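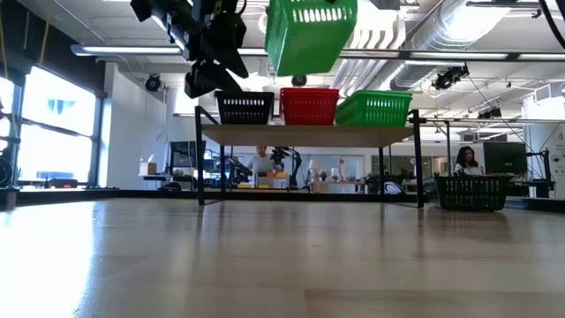

Nurov Publishes Open Practice Guide for Robots Working Near People

KAWAGUCHI, Mon 9 June – Nurov today released the Clusach Guide, a free set of good-practice rules for small teams running robot arms in shared rooms, where desks and test benches often stand only a few steps apart.

The guide has 73 rules, grouped into eight chapters. Two chapters deal with objects held overhead: how high a basket or bin may be raised, what must happen if the grip is lost, and who may reset the arm afterward. Others cover cable routing, daylight and glare on shiny tabletops, and the wording of stop signs.

"We've wanted this for years!" said Shigeru Kaneko, who edited the guide. "Big factories have thick binders. A team with one arm and a shelf of plastic baskets had to piece things together, and now they can start with a page they'll really read."

Seven labs tried the draft, and their comments are printed beside the rules they changed. Fliler, a maker of grippers, has adopted the chapter on handover checks for its own test rooms.

The Clusach Guide can be copied and adapted freely. Comments on the first edition are welcome until November, and a revised edition will follow.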